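Search this site
Search

How the Rerkirlow Town Council Works: Frequently Asked Questions

Updated October
By Gitau Rugemalira

The questions on this page are the ones residents send in most often after a contested council meeting. The answers describe the council's current standing orders. They are a guide to procedure and do not replace the orders themselves, which can be read at the clerk's office in Mosoti Street.

What is the difference between an ordinary meeting and a closed session?

An ordinary meeting is open to the public from the call to order until adjournment. A closed session is a part of a meeting from which the public is excluded by vote. The council may close a session for personnel matters, pending litigation, or the purchase of land. The motion to close must name which of the three grounds applies. A motion that says only "confidential business" is out of order, and any member can say so before the vote.

Can the council vote on anything while the session is closed?

It can vote on how to instruct its attorney and on the price range for a land purchase. All other votes must be taken after the public has been let back in. If a decision is announced right after a closed session without a vote in the open room, residents can file an objection with the clerk.

Who decides what goes on the agenda?

The mayor and the clerk draw up the agenda together. Any two members can also place an item on it by written notice. The notice must name the item and carry both signatures. The mayor can choose where the item falls in the running order but cannot remove it.

This rule was at the center of the Guduvance contract dispute. The item had been properly submitted and was left off the printed agenda. The council later voted to treat the omission as a clerical error, and the item was heard at the next meeting.

How long may a member of the public speak?

Each speaker has 3 minutes. The clock starts when the speaker gives a name. Time cannot be passed to another speaker. The chair may extend time for an interpreter, and usually does.

Speakers are called in the order they signed up. The sign-up sheet is put out at 6:00 p.m. and taken in when the meeting is called to order. Names added after that point are heard at the end of the meeting if the council agrees.

May a speaker criticize a council member by name?

Yes. The chair can stop a speaker for going over time, for threats, or for disrupting the meeting. Criticism of a member's votes, conduct in office, or fitness to serve is allowed. A member who objects to what is said may reply during members' comments.

What happens when a member has a conflict of interest?

The member must declare the conflict before debate starts, leave the dais, and take no part in the vote. A member who has declared a conflict still counts toward the quorum for the meeting as a whole, but not for that item. If this leaves too few members, the item is carried over.

Money interests always count as conflicts. So do those of a spouse or business partner. Friendship does not, although members sometimes step aside for that reason by choice.

How can residents force the council to take up an issue?

A petition with 400 valid signatures requires the council to put the matter on an agenda and hold a debate. It does not require a vote in favor, or any vote at all. Signers must be registered voters in the town. The clerk checks the names against the voter list and reports the number accepted and the number struck.

Petition sheets must show the full text of the request on every page. Sheets with a shortened version are struck in full, including signatures that would otherwise be valid. This is the most common reason petitions fail, and organizers should check their sheets before they begin collecting.

Can a council member be removed?

Only by recall election. The council can censure a member or take away a committee seat, but it cannot expel anyone. A censure is a recorded statement of disapproval and has no other legal effect. The motion against Mutua Shemweta was a censure motion, and its failure did not prevent a recall drive.

What are members allowed to claim for travel?

Members may claim lodging, train or bus fare, and mileage for trips the council approved in advance. The meal allowance is $40 a day and is paid against receipts. Alcohol, room upgrades, and a companion's costs are not covered. Claims are public records. After the Susivthorpe conference, the council added a rule that an approved trip must be followed by a written report from each member who attended.
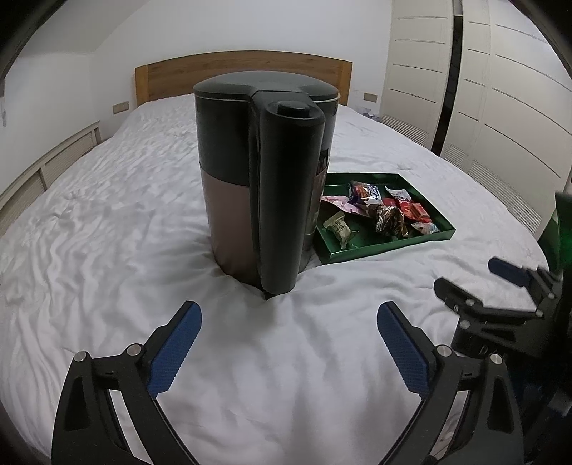

Kettle and green tray on a bed.

Are council members' text messages public records?

Messages about council business are public records, even when sent from a personal phone. Private messages are not. When a message contains both, the clerk releases it with the private part blacked out. A member who deletes a message after a request has been filed is in breach of the records rule, and the matter goes to the town attorney.

How do I request records?

Send the request to the clerk in writing. State the records you want and the period they cover. You do not have to give a reason. Requests for "all emails" with no subject or period will be sent back for more detail. There is no charge for electronic copies. Paper copies are billed by the page at the rate posted in the office.

Where are votes recorded?

Roll-call votes appear in the minutes by name. Voice votes are recorded only as passed or failed. Any member may ask for a roll call before the chair announces the result of a voice vote. Draft minutes are posted before the next meeting and become final when the council approves them. Corrections should go to the clerk while the minutes are still in draft.

This site uses cookies to remember your settings. By continuing to browse, you accept their use.
Accept
Cookie settings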